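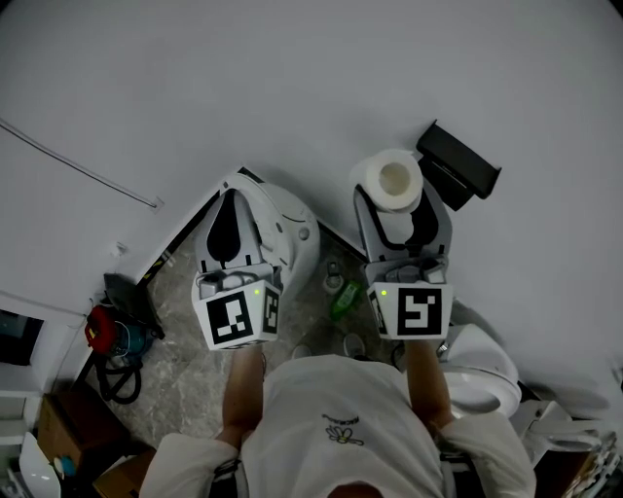
Andside planning sheet, README and data card

Last updated 2021-11-06
Shares 6 | Comments 2

Andside is a spreadsheet plus a small set of text files for working out what it costs to equip people to record household chores with hand-held grippers. It grew out of the Lotden collection, where we bought everything in the wrong order and still had a great time. If you are about to ask your boss or your department for money to start something similar, please take this, change it, and tell us what you changed!

What is in the package

The main file is the budget sheet. It has a tab for hardware, one for spares, one for rooms and props, one for storage, and one for people's time. A second file, called order.txt, lists the same hardware in the order we would buy it now. The third is the purchase log from Lotden with shipping dates and our notes on each delivery. The notes are messy and some of them are only a word long, but we left them in, and people who borrowed an early copy said they were the best part.

The log does not include what we paid. Prices were quoted to us privately, so the price column is blank and you fill in your own. Everything else in the sheet recalculates from there.

What the numbers are based on

Lotden is a two-handed collection. One person wears the head camera, holds a gripper in each hand, and does a chore in a real bathroom, kitchen or hallway. The plan was 1,000 recordings. At the time of writing we have 776 that passed checking. The sheet is set up for 6 kits, each with 2 grippers, the head camera, straps, printed markers, cables and a case. Change the kit count in the top cell and the spares will follow.

All of the recording so far was done in and near Jirnitz, so travel costs are low and customs costs are whatever they are in Jirnitz. Please don't copy the shipping line without looking at it.

Buying order

Start with one complete kit. I mean really complete, with the case and the spare straps, and use it for a whole month before you place the big order. We started in April with a single kit from Betancur and every important change to our shopping list came out of those first weeks. The second order was shorter than we had planned and much smarter.

After that, buy storage. It is the dull part of the list and it is where we lost the most days. Grippers sat charged on the shelf while we waited for drives. There is a cell in the storage tab for minutes recorded per day, and the sheet gives you the date when you will fill up. Ours was embarrassingly early.

Then the remaining kits, together, from the same batch if your supplier can do it. Mixed batches work, but then you have two sets of finger pads in the drawer and somebody will put the wrong one on.

Props and rooms

This tab is the one I am most excited about, and it began as a joke line at the bottom of the hardware page. Props cost real money over a season. Toilet paper is our favorite example: cheap to buy, soft enough that a careless squeeze shows right away, and with an open core that gives people more than one way to pick it up. It also wears out! A roll that has been gripped all afternoon is no longer the same object. The sheet treats it as something you use up, along with sponges, paper towels and trash bags. Bottles go under reusable props, with a line for replacements.

Rooms are listed by how much space a person with both arms out needs. Small bathrooms are slow. You are working around the toilet, the wall holder and whatever the household keeps on the floor, and turning with two grippers takes practice. We now budget extra time per recording for any bathroom, and the schedule has been a lot calmer. We also leave the owner's things where they stand unless they ask us to move them. A tidy room may be easier to work in, but it is poorer data.

Cables, mounts and markers
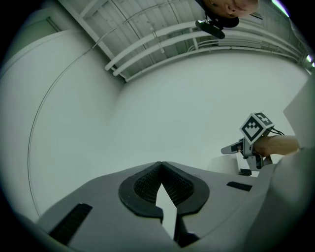

Small parts deserve their own page in any budget, and in our first version they had a single line called "misc." Most of what stopped a recording day came out of that line. Look at what rides on the gripper in the other hand: a white cube with black-and-white markers on its faces, and thin black cables trailing off behind it. When you price a kit, price that whole stack, including the mount and the printed faces, and then price it again for the spares shelf. The rubber pads go on the same page. So does whatever holds a camera to a person, and I would suggest letting several people of different sizes try the straps before you pick one.

Print markers in one go on the same paper. We reprinted a few on a different printer, they came out very slightly smaller, and it took a long evening to find out why the hand positions had shifted. The sheet has a note field for the measured size of each printed marker. Use it, it takes a minute with calipers. (Calipers are on the list too.)

Cables should be bought in one length. Too short and they pull at the wrist, too long and they catch on door handles. The log shows us learning this in the usual way.

People's time

The time tab has rows for training, recording, checking and repair. Checking was the row we got most wrong. Watching recordings back and deciding which to keep took longer than we had planned for, and it is tiring work, so spread it out. Repair time went down a lot once each kit had its own labeled case.

New people need a paid practice day. Please put it in. Picking up a bottle with a gripper in your hand feels silly for the first hour and then suddenly it is fun, and you want that hour to be over before the real recordings start.

Known gaps

The sheet has nothing on insurance. We are covered by our building's policy and don't know enough to give advice.

There is no tab for a robot arm. If you plan to train and test on one, that is a separate budget and probably a separate document.

The storage tab assumes you keep everything, including the recordings that failed checking. We do keep them, and have gone back to them more than once, but you can turn this off in the second row.

Spares are set from what broke at Lotden. Our people were careful and our floors were mostly hard. Carpet may be kinder.

Using and changing it

Any spreadsheet program should open it. Yellow cells are yours to fill in, gray cells are formulas. If you share a changed copy, keep the name Andside somewhere in the file and add a line about what you did. We would love to see versions for kitchens only, for a single-handed setup, or for a class of students.

Comments (2)

Guest wrote:
Thank you for the order file. We had the storage at the very bottom of our list and moved it up after reading this. Is there a reason the chargers are under hardware and the batteries under spares? Took me a while to find them.

Reply from the author: No good reason, they were bought on different days. Will put them together in the next version.

Guest wrote:
Filled in the yellow cells for a single kit and the time tab came out bigger than the hardware tab. I thought I had made a mistake, but the checking row looks right compared with what we did last year. A column for rented rooms would be useful for us, we don't have anybody's bathroom to borrow.

Shares 6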